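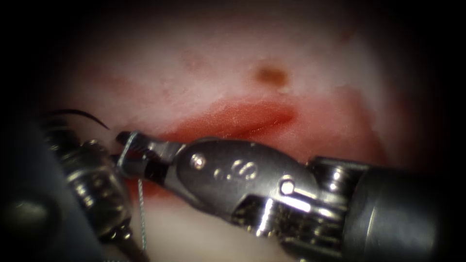

3.2 What the riders told us

I went into this part of the study expecting to talk about saddles, and we ended up talking about lesson cards instead. We had 125 riders signed up across the two barns, Plaltitz and Pawłowska, and every one of them got a paper card to fill in after each lesson (yes, paper, because phones and muddy gloves don't mix). By the end of January we had 2209 cards in a feed bin in my office, and I loved reading them!

The card asked for 2 scores: how steady the rider felt at the canter, and how steady the horse felt underneath them. Riders at Pawłowska, who swap horses every lesson, scored themselves lower than the Plaltitz riders, who mostly keep the same one. I had guessed it would go that way. What surprised me was how little the gap closed over the season, even for the keen ones who came out in the sleet.

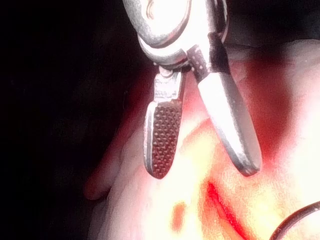
Figure 2. Grasper with its jaws slightly apart over soft tissue.

We also tried a short mounted warm-up, the Cukby routine, with 23 of the Plaltitz riders. It's mostly circles and a lot of dropping and picking up the stirrups. They grumbled about it for the first few weeks and then their scores for the horse went up while their own stayed flat, and I still go back and forth on what to make of that. Maybe the horses simply liked a slower start. Maybe the riders got pickier about themselves once they had something to practice.

One more thing on scoring. Our stiffness measure, which we call Korkidness (the name started as a barn joke and stuck), was marked by the instructor from the middle of the ring, so it leans heavily on what shoulders and elbows are doing. Ankles are hard to judge from there, especially in winter boots, and I left them out of the totals in the next section.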